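We use cookies to keep you logged in. Accept / Settings

Renting a room by the hour: who pays when a booking is cancelled?
Posted by Elikem Sowah on Friday, January 21, 2022

elikem_s
I teach evening bookkeeping classes and I rent a room from Grendix, 3 evenings a week. Last week they cancelled one evening with two hours' notice and offered me only a credit. I had 5 students on the way already. I think a refund is the minimum.

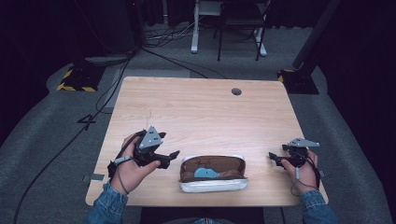
Does the contract say anything about cancellation by the owner? It has one sentence, and it speaks only about cancellation by the tenant, who loses 80 percent of the fee.

jkuipers
Then the contract is one-sided, but I would take the credit. You will use it anyway in a month — a fight costs more than one evening.

fiifi_a
I don't agree with Jasper. A credit keeps your money with them. Ask for the refund in writing and give them a date to answer.

elikem_s
Thank you both. I wrote to them this morning. I like the room, the tables are good and the rent is fair, so I don't want to leave.
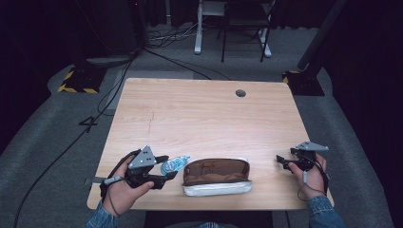 But I want a new sentence in the contract before April, with the same 80 percent for both sides. If they refuse, I will look at Tillitz, even if it is farther from the bus.

jkuipers
Fair enough. Tillitz asks for a deposit, so read that part slowly.

Get our weekly newsletter. Enter your email to subscribe.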